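How to build a cloud chamber on your kitchen counter

Updated Thursday, May 7, 2026

I've built four of these now, and the first two were duds, so please learn from me and not from the video that got me started! A cloud chamber is a sealed box full of alcohol vapor that lets you see the trails left by particles zipping through your house. Some of them start out high in the atmosphere, where cosmic rays smack into the air. No accelerator, no tunnel, no physics degree (I don't have one either).

What you need

A clear plastic or glass tank with straight sides. Mine is a small pet tank from the Antoniadis hardware store, a bit bigger than a shoebox.
A flat metal sheet, a little larger than the mouth of the tank, painted matte black on one side.
A strip of thick felt.
Isopropyl alcohol, the strongest you can find. The 70 percent stuff from the drugstore has too much water in it. I wasted a whole Saturday on that.
Dry ice, preferably in flat slabs. I get mine from Werska, who will cut it if you ask nicely.
A foam tray to hold the dry ice.
A bright flashlight with a narrow beam. I use an old Vovonix.
Modeling clay for the seal, some small magnets or binder clips for the felt, thick insulated gloves and safety glasses.

Before you start

Dry ice is about the only nasty thing in this project, but it really is nasty. It burns skin, so gloves on every time you touch it. It also turns into carbon dioxide gas as it warms up, so open a window, keep it off the floor where pets and toddlers hang out, and never ever put it in a container with a tight lid. Drive home with the car windows cracked, too. And the alcohol catches fire easily, so no candles, no gas burners, no smoking, nothing that sparks.

Putting it together

1. Fix the felt around the inside of the tank at the bottom end. The tank is going to be flipped over, so the felt ends up at the top. Glue can dissolve in the alcohol (dud number one), so use the magnets or clips.

2. Soak the felt. You want it good and wet with no big puddles. For my tank that takes 100 ml, and I keep the bottle capped and well away from the table after that.

3. Lay the metal sheet on the counter, black side up, and set the tank upside down on top. Press a rope of clay all the way around the joint. Go around twice. Dud number two had a gap I could barely see, and all I got was swirly fog for an hour.

4. Put the dry ice in the foam tray and lower the whole chamber onto it, metal side down. It will squeal like crazy when the metal touches. Perfectly normal, though my dog disagrees. Check that the sheet is sitting level and touching the ice all over.

5. Turn off the room lights and shine the flashlight in from the side, low down, just above the black plate. Then wait. Ten to fifteen minutes is typical for mine.

At first you'll see a fine drizzle near the bottom, like very tiny rain. Good sign! A bit after that, thin white threads start popping up and drifting away.

What the tracks mean

Short and fat ones are usually alpha particles, often from the radon that's in ordinary indoor air. Long, thin, very straight ones are often muons, which come from those cosmic ray collisions up high. The skinny ones that wander and zigzag are low-energy electrons. You can't be totally sure about any single streak by eye, and that used to bug me, but after an evening you do get a feel for it.

If nothing shows up

Nine times out of ten it's a leak or a warm plate. Press the clay down again, then check the contact with the ice. If it's been running for a while, the felt may have dried out. Try moving the light before you take anything apart, because the tracks only show well from certain angles. I once rebuilt the whole thing when all I had to do was lower the flashlight an inch.

When you're done, leave the leftover dry ice in its open tray outdoors, somewhere shady and out of reach, and let it vanish on its own. Don't dump it in the sink, it can crack the basin or the pipes. Open the tank outside as well and let the alcohol air out. Then wipe the plate once it has come back to room temperature, going easy on the paint, and store it flat. Mine got a bend in it last September and the seal has been fussy ever since, so I'm cutting a new one before I try the chamber with a strong magnet underneath.

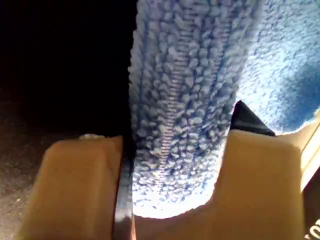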